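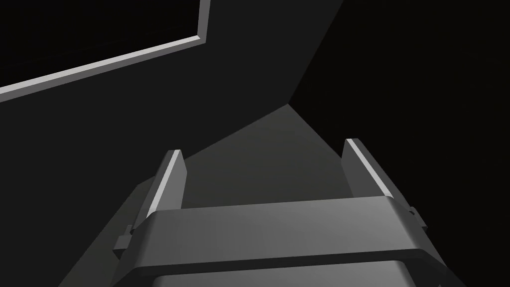

Page 4 of 7

Cell 5 gallery: looking after the gripper

View from behind the crossbar, fingers open and nothing between them. It's a rendered view from the Cestia model of the cell, all greys, with the bright strips marking the inner edges of the two fingers. We use this angle when we talk about finger alignment, and we talk about finger alignment a great deal.

Earlier pages covered the base, the cabling and the long saga of the guard door. The next two deal with the feeder. If you came looking for the feeder, you have our sympathy, and you want page 5.

Notes for whoever has the cell next

The gripper came to us at Stotdale with a single sheet of instructions, most of which concerned the packaging. What follows is our own routine, built up over a couple of years of doing it wrong in a variety of ways.

Fingers. Air off, arm parked, padlock on. Wipe the inner faces with a dry lint-free cloth and then look along them from behind, much as in the view at the top of the page. The two should mirror each other. If one leans, slacken its screws, seat it against the shoulder and tighten again a little at a time, swapping from screw to screw. Doing one up fully before touching the other is how we got the lean in the first place.

Crossbar. Leave it alone. It has never gone wrong, and the one occasion on which somebody decided to improve it is recorded in the Gutska logbook under a heading we won't repeat.

Stroke. Open and close 60 times at low speed with no part in the jaws. You are listening for a click near the end of travel. A click means grit in the slide, and grit means the whole front end comes off and there goes your afternoon. Tea is permitted between the stripping and the greasing, though never on the same bench.

Grease. A thin smear on the slides, worked in by hand. The tub says "apply generously". The tub is trying to sell you another tub.

Model. If you fit different fingers, change them in Cestia as well, before the arm is let off its padlock. The path checker believes whatever the model tells it. We once ran short fingers on the real gripper and long ones on the screen for the better part of a week, and blamed the parts, the lighting and the Gaete site, in that order.

Zero. Re-teach the closed position after any finger comes off, even if you are quite sure it went back exactly where it was. It takes around 4 minutes, and you weren't that sure.

Spares live in the blue drawer. The drawer marked SPARES has the Christmas lights in it.

Page last changed July 1, 2025. The full strip-down is due in September, and the pages on that will go up once we can find all the screws.

Back to page 3 | On to page 5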